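Search this site
Search Go

How to wash up by hand on a small worktop

Plenty of homes around Cerkidcombe and Stitley have kitchens with no room for a dishwasher and very little worktop beside the sink. The method below suits a single bowl sink and a draining space no wider than a tea tray. It works for a household of one to four people and needs nothing you can't buy in an ordinary hardware shop.

What you need

A washing-up bowl that fits inside the sink with a small gap at one side
Washing-up liquid
A long-handled brush and a cloth or sponge
A scourer for pans
Two clean tea towels
A rack, or a folded towel to drain things on
Rubber gloves if you like your water hot

The bowl matters more than people expect. The gap at the side lets you tip away dregs and rinse things under the tap without filling the bowl with dirty water. If your bowl fills the whole sink, get a smaller one. Round bowls are good for this in a square sink.

Step 1: Clear the space

Put away anything clean that is still in the rack from last time. Move the kettle and toaster back from the edge. Stack the dirty things on the side of the sink furthest from the rack, so that everything travels in one direction.

Stack by type. Glasses go nearest the bowl, then cutlery in a jug, then plates, then serving dishes, with the pans on the hob out of the way.

Step 2: Scrape and soak

Scrape leftovers into the food bin with a spatula or a piece of bread crust. Pour fat into an old jar and leave it to set before it goes in the bin. Fat poured down the sink will block the pipe sooner or later, and in the older terraces in Stitley the waste pipes are narrow to begin with.

Fill any burnt pan with hot water and a squirt of liquid and leave it on the hob. For egg, porridge or anything with flour in it, soak in cold water first. Hot water cooks these on and makes them harder to shift.

Step 3: Fill the bowl

Run the hot tap until the water is as warm as your hands can stand. Add a small squirt of liquid once the bowl is about a third full, then carry on filling to just over half. A full bowl slops over as soon as a plate goes in.

In hard water areas you may need a little more liquid. If the rinsed plates feel slippery, you have used too much.

Step 4: Wash in order

Wash the cleanest things first and the greasiest last. The usual order is glasses, cups, cutlery, side plates, dinner plates, serving dishes, pans.

Wash glasses one at a time and never leave them under the suds where a hand or a plate can find them. Sharp knives are the same. Hold them by the handle, wipe from the back of the blade, rinse and put them straight down on the towel.

For plates, do the front with the brush in circles, then the rim, then turn the plate and do the back. The foot ring on the underside holds grease and is the part most often missed. Two or three turns of the brush will clear it.

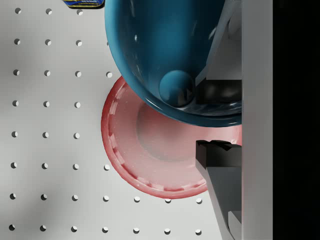 Can you wash wooden spoons in the same water as the plates?

Wash them with the plates by all means, but don't leave them to soak. Wood swells in water and splits as it dries. Give each spoon a quick brush, rinse it and stand it handle down in a jar until it is dry all the way through.

Step 5: Change the water

Change the water as soon as the suds have gone or you can't see the bottom of the bowl. For a family meal that usually means once, before the pans. Cold greasy water only moves the grease from one thing to the next.

If you are on a water meter, keep the old water for the first rinse of the roasting tin, then tip it away.

Step 6: Rinse

Rinse under a thin stream from the tap, in the gap beside the bowl. Cups and bowls need the inside done. Plates can be held two at a time and turned.

If you would like to use less water, keep a second, smaller bowl of clean warm water next to the first and dip each item in it. This takes up worktop, so it may not suit the smallest kitchens.

Step 7: Drain

Stand plates on edge with space between them so that air can pass. Put bowls at an angle. A bowl turned flat on a solid surface traps water and steam under it and will still be damp in the morning.

A rack with a drip tray is best if you have the room. The Polat folding rack is the one we use at home, and it shuts flat enough to go behind the taps. The Soltard roll-out rack lies across the top of the sink instead — handy if you have no draining board at all, though tall pans tip over on it. A folded towel does the job for a few things but must be changed after each wash.

When the rack is full, stop and dry what is there before you carry on. Piling wet things on top of each other is how most chips happen.

Step 8: Dry and put away

Cutlery and glasses look better if they are dried while still warm. Use one towel for glasses only. The other is for everything else.

Cast iron should be dried at once, then warmed on the hob for a minute or two and wiped with a little oil.

Finishing off

Empty the bowl, wipe it out and turn it over. Rinse the brush and stand it bristles up. Wring out the cloth and hang it over the tap, and wash it with the tea towels on a hot wash. Wipe down the sink and the worktop, and lift the drip tray to dry underneath. In August, or in any warm spell, do the drip tray every day — it starts to smell quickly.

Last updated Thu 16 February

Contact us | Copyright, all rights reserved | Back to top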